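Slow Mending: Looking After the Family Table
Speaker notes, Indira Bangera, Wamness Hall, April 11, 2026

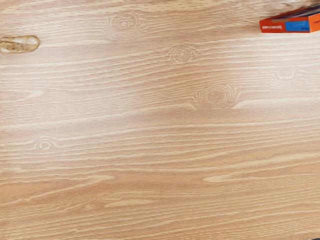
Slide 1. Pale wood, seen from above. Look at the way the grain bends.

Leave this one up while people find their seats. Don't rush the start. The tea urn at Wamness is noisy and it takes a while to settle down, and so do we.

Opening

Good afternoon, and thank you so much for coming out on a Saturday, when I'm sure there are gardens wanting your attention. My name is Indira, and I've spent most of my working life with other people's tables. I don't make them, I should say that straight away, in case anyone has come hoping to order one. I clean them, mend them, and quite often I talk their owners out of doing something dreadful to them with a sander.

Ask: who ate their breakfast at a table that used to belong to somebody else? (Wait for hands. Let one or two people tell their story if they want to, it warms the room up, but keep an eye on the clock, because at Pinto we never got past this bit.)

My own is from my grandmother's house. It seats seven if everybody is fond of each other. It has a burn from a pan of milk, a row of little dents at one end where my uncle learned to use a fork, and an ink stain I'm responsible for and have never owned up to until this afternoon. When it came to me I was all set to strip it back to bare wood and start again. I had the paper bought and everything. And then I sat down at it with a cup of tea, and I got up again and put the paper back in the shed, and I think that was probably the start of this whole business.

Slide 2. What is it made of?

Most people don't know, and it really doesn't matter as much as they fear. What you want to know is whether it's solid all the way through or has a thin layer of better wood on top, which we call veneer. Look at the edge. If the lines on the top carry on over the side and down, you've very likely got solid wood. If they stop dead and something different begins, be gentle.

Show the two offcuts and pass them round. Ask for them back! Last time the good one went home in somebody's handbag.

Then there's the finish, meaning whatever has been put on the wood. Oil, wax, varnish, or a bit of each from different decades. The water test: one drop, somewhere it won't show, such as underneath or on the inside of a leg. Wait a few minutes. If it sits up like a bead, there's something hard on top. If it sinks in and leaves a dark patch, you've got oil or wax that's worn thin, or nothing at all. Dry it off afterwards, please.

Slide 3. Everyday cleaning

This is the dull part and it's the part that counts. A soft cloth, wrung out until you'd swear it was dry, wiped along the grain and never in circles. Then a second cloth that is dry, straight after. For sticky places, a very small amount of washing-up liquid in warm water, then go over it again with plain water, then the dry cloth.

Things I'd ask you to keep off the table:
Spray polish with silicone in it. It looks lovely for a week, and then nothing else you ever put on will stick to it.
Vinegar. I know, I know. Everybody's auntie swears by it. It dulls wax and it dulls oil.
Those sponges with a green side.
Steam mops. Somebody at the Catitz talk had used one on a veneered sideboard and the poor lady brought me the pieces in a carrier bag.

(Pause for questions on this slide. There will be one about lemon juice. Same answer as the vinegar.)

Slide 4. Rings and marks

White rings first, as they're the ones people cry over. A white ring is usually damp that's been caught in the finish, and it hasn't reached the wood. Give it a couple of days in a warm room before you do anything, because plenty of them fade by themselves. If it's still there, put a clean cotton cloth over it and go across with a barely warm iron, no steam, a few seconds at a time, lifting to look. Stop as soon as it starts to go. If you aren't sure about your iron, practise underneath.

Black rings are another matter. The water has gone through to the wood, and often there's been metal involved, a plant pot stand or a tin. You can bleach them out with oxalic acid, but it's nasty stuff, and I'd rather you brought the table to someone who does it every week. Or put a fruit bowl on it. I'm quite serious. I have a fruit bowl on mine.

Dents: a damp cloth laid over the dent and the tip of the iron just touched to it. The wood drinks the steam and swells back up. Solid wood only, and bare or oiled. It won't work where the fibres have been cut, so a knife mark will stay a knife mark.

Tell the Arard story here if time allows. Short version: the village school in Arard had an old refectory table with 351 names scratched into it. We know the number because the children made a list of every one for a project, in their best handwriting. The head wanted it sanded smooth for the new dining room. The children wanted it left. In the end we washed it and waxed it, filled the worst of the splinters along the edges, and it went back in with all its names. A gentleman came to the open day in August and found his brother's. He stood there with his hand on it for ever such a long time, and I had to go and look at the display about rivers.

Slide 5. Oiling

Demonstration. Table cover down first, apron on, windows open.

Less oil than you think. I'll say it again because you'll all nod and then go home and pour it on. Less oil than you think. A tablespoonful on the cloth, rubbed along the grain, a small patch at a time. Leave it a quarter of an hour, then take a clean cloth and wipe off everything that hasn't gone in, as though you'd changed your mind about the whole thing. If you leave it sitting there it goes tacky, and you'll have crumbs and cat hair in it till Christmas.

Do 2 thin coats, a day apart, and keep the children's homework off it in between.

SAFETY, read this one out slowly: oily rags can catch fire by themselves if they're left screwed up in a heap. Open them out flat and let them dry outdoors, or put them in a bucket of water with a lid on. Please don't put them in the kitchen bin. I had a near miss in my first workshop and I have been a bore on the subject ever since.

While the oil soaks in, talk about grain. Go back to slide 1 if the clicker will let you. Point out that the lines run mostly one way but wander in long, gentle waves, and that it's paler in some parts and more strongly striped in others. People sometimes bring me a table and ask me to even it all out. I do try to be polite. That wandering is how a tree grows, and once you've got into the habit of following it with your cloth you'll find your hand does it without being told.

Slide 6. When to ask for help

Wobbly legs where the old glue has turned to powder. Veneer lifting in bubbles. Small round holes with fresh dust underneath, which could mean live woodworm, so keep that piece away from the others until someone has had a look. Cracks that open and close with the seasons are generally nothing to fret about. Wood moves. Keep the table a good arm's length from the radiator and it will move rather less.

Do get a price before you agree to anything, and ask what they mean to put on it. Anyone worth their money will be glad you asked and may be hard to stop.

Closing

Thank the hall, thank whoever did the cakes (find out the name beforehand this time, Indira). Mention that the handout has the water test and the ring instructions on one side and the rag warning on the other, in large print.

Last thing to ask of them: when you get home, clear the table completely, just for five minutes, and have a proper look at it with the light coming in from the side. Run your hand over it. If there's a mark you know the story of, write it down on a bit of paper and pop it in the drawer for whoever has the table next.

Questions until half past four. Bring back both offcuts. Rags home in the lidded bucket.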